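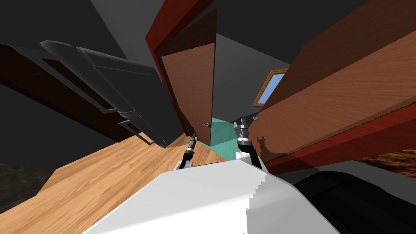

Running a simulated robot demo at an open day - how to keep visitors interested?

Posted by Traian Matei in Events and Outreach

Hello everybody. I am helping to prepare an open day at our technical school in January and I got the robot corner. We will not have a real robot in the room. We will have the simulator on a big screen, with a two-arm robot in an apartment, and the view comes from the robot itself. The task is that it drives to a door and passes through to the next room.

I made a small test with colleagues from the office and I was not satisfied. The robot thinks for a long time before it moves. People looked at the screen, they looked at me, and then they went to the coffee. One colleague asked if it is a video game and where is the controller. Also the view leans a lot to one side when the robot is close to the door, and one person said she feels a little seasick.

My questions are these. Should I let it run live, or record it before and play the recording? How long should one round be? And is it a good idea to let the visitors give commands? The school expects 900 visitors in the whole day, but of course not all of them will come to my corner. I have one computer, one projector and one student, Junhao Du, who knows the simulator better than me.

Thank you in advance, and sorry for my English.

Dagný Vídalín

I did this kind of demonstration two times, the last one at the Bratuvside open day, so I can tell you what I would do again.

Live or recorded: prepare both. Start with live. If the robot is stuck longer than the time you need to explain one thing, you switch to the recording and you say it openly: "this is the same task, recorded yesterday." Visitors do not mind this at all. What they mind is when the person at the table is typing and does not talk to them. So let Junhao sit at the keyboard and you stand in front and speak. Do not change roles in the middle, we tried it and it was a mess.

Length: our rounds were too long in the first year. In the second year we made one door, one round, and then a short pause for questions. We had 519 people at the table by the hand counter and most of them saw a complete round. Before that many left when the gripper was still on the way to the handle, which was a pity.

The tilted view: this depends on how your camera is fixed in the simulator. If you can, put a second window with a fixed camera in the corner of the room, and make this the big one. The robot's own view can be the small one. People understand much faster where the arms are when they see the whole robot from outside. I would still keep the own view somewhere, because children like it, they put up their two arms in front of them and compare.

Also, if you draw any helper shapes on the floor, for example a colored area, be ready to explain them or turn them off. I got the question "what is the colored thing" more often than any question about robots! I had no short answer prepared and my long answer was boring.

Commands from visitors: yes, but not free ones. We printed cards. On each card was one sentence, for example "go to the door" or "stop". The visitor picks a card, reads it loud, and your student starts the matching program. With free commands, the first boy will say "destroy the house" and all his friends will repeat it until lunch.

Two more small things. Turn off the screen saver and the updates. And write on a paper, in big letters, that it is a simulation. I wrote it only on my first slide and it was not enough.

Good luck, and please write here how it went.

Hamish Lamont

just play a recording. live demos always break. put some music on it

Struan Munro

I agree with Dagný about the outside camera. I want to add something about the room, because I was a visitor at such a demo and I could see almost nothing. The virtual apartment had dark walls and dark furniture, the projector was weak, and the curtains were open. On the laptop it looked fine to the organizers. In the afternoon sun it was only a gray spot with a white robot in it.

So please test with the real projector, at the same hour as the event, and stand at the back. If your walls in the simulator are dark, make the lights stronger there, or choose another apartment. It is five minutes of work - maybe ten if the settings are hidden well.

About the waiting time, I think you can use it. Ask the visitors what the robot must know before it touches the door. Where is the handle? Which way does it open? Is there enough place for the body, and not only for the arms? When I finally understood that somebody has to solve all this, I stayed for three rounds.

Traian Matei

Thank you all. I will do the cards and the second camera, and Junhao already changed the lights. Dagný, may I ask if your cards were laminated? Ours from last year, for the chemistry corner, were destroyed before noon.

Dagný Vídalín

Yes, laminated, and print two sets. The card with "stop" disappears first.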